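Leasing in an industrial park before the plat is recorded??

Posted by Wulan Siregar

We make padded covers, 10 people, outgrowing our building fast. Found a spot at Eltimgate, the new park going in east of town. Landlord (Besson) says phase two lots are ready "in April" but the county site shows no recorded plat and the water line stops at the main road. They want a deposit now to hold 2,000 square feet of office plus shop space behind it. Rent looks good, 62 cents a foot below what we were quoted downtown. Is it normal to sign this early? And who pays if the utilities slip? Our current lease runs out this summer and I can't really do month to month, the owner has somebody waiting. 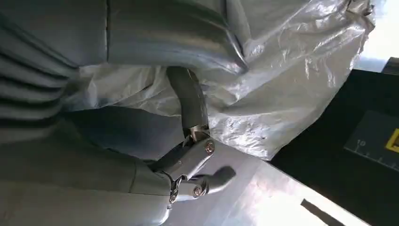
Eleni Dervishi

Don't hand over a deposit without an escrow clause. We signed at Mendora before there was even a curb cut and the "April" date slid twice. What saved us was one paragraph — if no certificate of occupancy by the outside date, tenant walks and gets everything back. Besson should agree to that if they beleive their own schedule.

Also ask for the utility will-serve letter. Not an email saying it's coming, the letter. The water district gives them out for each parcel and the landlord either has one or doesn't. If the line stops at the main road somebody has to pay to extend it, and in our lease that was hidden under "common area improvements." Get a dollar cap on that or strike it.

On your own lease, ask for a short holdover at a fixed rate now, before they know you're stuck. Even 60 days helps.
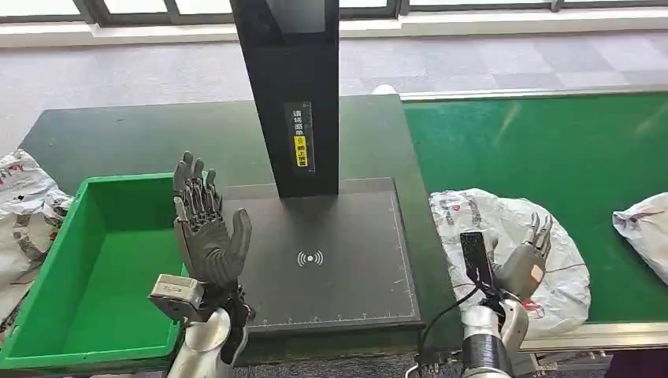 Power is the other thing and people forget it. Parks like this get pitched as warehouse space so the panels are sized for lights and a dock door. Anything beyond that, get the load in writing before you sign. A humanoid robot with two hands and a cable coming off whatever it's holding is a different conversation with the utility than a row of shelving, so list every machine you might plug in, chargers and compressors too. Our transformer upgrade took longer than the building did.

jorura363

Just go for it, rents out there are only going up. My cousin got in on phase one and loves it. Parking is great

Wulan Siregar

Thanks Eleni, thats really helpful. Called the water district, no will-serve letter for our parcel yet. Sent Besson the escrow language and asked for an outside date. Will post what they say — they wanted an answer by Friday but I'm not signing til I see the letter.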